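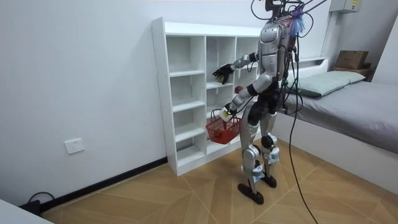
Demonstration collecting is the gathering of recorded examples from which a robot's control program learns a task. A person guides the robot through the job, and the robot's movements are stored alongside what its cameras see. Each complete run is called an episode.

The Yaman shelf set is a small collection of this kind, built around picking items from open shelves into a basket. It was released on 27 May 2021 and holds 2886 episodes. A later release, in December, added 800 more.
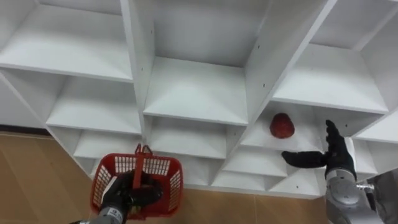

The basket stays in the left hand during a pick, which leaves the right hand free to reach. Start positions are varied between episodes, as a program trained on one layout tends to fail when an item is moved to the neighbouring cubby.

Recording

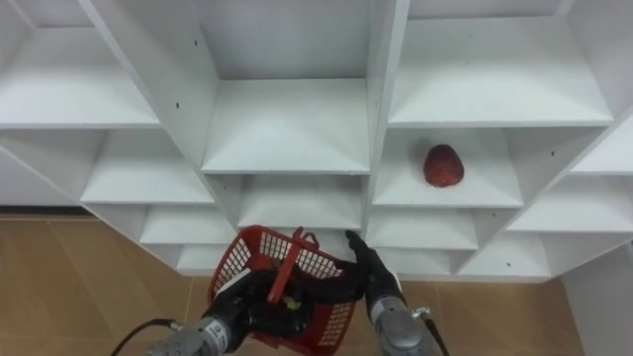 Right hand near the lower shelves, with a red fruit in a cubby to the right.

Operators work in pairs, one guiding the robot and the other resetting the shelf. Recording software called Omomar saves the arm positions and camera views under a shared clock. Episodes with a dropped item are kept but labelled — some training methods make use of failures. In the first release, 383 episodes carry this label. 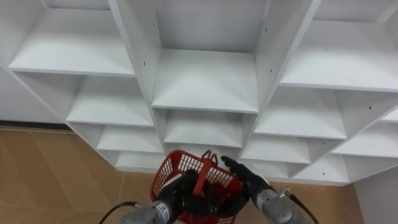
Related sets

Hastau uses the same file layout but covers drawers and cupboard doors. Pillulex deals with small packets and bottles, and its episodes are recorded at a table. Neither has colour calibration data, so combining them with Yaman takes some extra work.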